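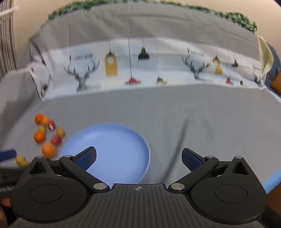

Figure 5. Light blue plate with raised rim, on a gray tabletop cloth.

Print this article | E-mail this article
Home > Current Issue > Archive > Authors > Contact

4. Tableware and portion estimates in the household diary study

4.1 Background

Food diaries depend on the ability of respondents to say how much they ate. In most household surveys the amount is given in everyday measures such as a cup, a spoonful, or a plateful. The last of these is the least stable. Plates differ in width, in depth, and in the height of the rim, and a respondent who writes "one plate of rice" may mean quite different quantities on different days. Earlier work by Lozano and Işık in the town of Gitmont found that respondents rarely mentioned the plate itself unless they were asked. The present section reports how tableware was recorded in the Todar diary study and how the record was used to adjust portion estimates.

4.2 Households and materials

Diaries were kept in 19 households in Todar and the neighboring district of Barasa. Each household kept its diary for eight days in November. Before the first entry, a field worker visited the home and asked the person who did most of the cooking to set out the plates and bowls in regular use. Pieces kept for guests were left out of the record unless the household said that they were also used for ordinary meals.

Each piece was entered on a tableware sheet under shape, color, rim, and depth. Plates were classed as flat, shallow, or deep. The plate in Figure 5 falls in the shallow class, being round with a raised rim. Color was recorded so that family members could name a plate in the diary without measuring it, and most households soon settled on short names of their own. In one Barasa home the entries read simply "the blue" or "the old one" from the second day onward.

Capacity was measured with dry rice, poured to the level of the rim and then weighed on a kitchen scale. For shallow plates this step was repeated with a heaped serving, as the cook would normally present it. The heaped serving was used in all later calculations.

4.3 Adjustment of estimates

Diary entries were first converted to grams with the standard table prepared by Sönmez, which assumes a single average plate. They were then converted a second time with the weight obtained for the named plate. Where an entry did not name a plate, the household's most frequently named plate was used in its place. Mixed dishes were divided into their main parts according to the recipe given by the cook, and bread and drinks were not adjusted.

The two sets of figures agreed closely for soups and stews, which were nearly always served in bowls. They differed more for rice, pasta, and cooked vegetables. Homes that served these foods on shallow plates tended to be overstated by the standard table, while homes that used deep plates tended to be understated. The direction of the difference was the same in both districts. A heaped serving on the largest deep plate in the study came to roughly 500 grams of cooked rice, well above the value in the table.

4.4 Limits

The rice measurement does not account for foods that spread or settle. Sauces in particular fill the well of a plate before they reach the rim, and their weight cannot be read from the rice value. Second helpings were also recorded unevenly. Avcı has suggested a separate line in the diary for each return to the serving dish, and this was adopted in the later Grekitz survey, where Delorme supervised the visits. The results of that survey are treated in Section 5.

Previous section | Next section | Back to top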